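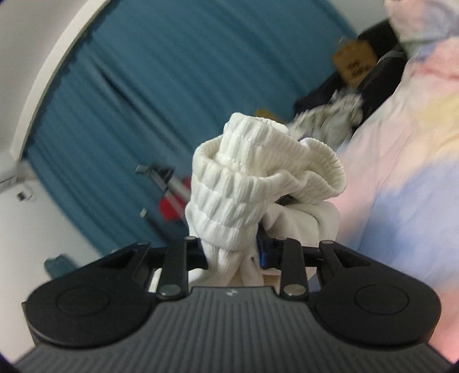

Also, ich sitze bei Frau Doktor Domański im Stuhl, Mund offen, und sie fragt mich nach meinem Urlaub in Gratimmont. Ausgerechnet jetzt! »Schön«, sage ich, es klingt wie »öh«. Die Krone unten links wackelt seit Freitag, dem 29. April, ich hatte in ein Nougat von Barbu gebissen – 300 Gramm, eigentlich für meine Mutter. »Die können wir wieder einsetzen«, sagt Bożena Domański, »haben Sie sie dabei?« Ich nicke und denke an die Nougatschachtel. Die liegt bei Mama.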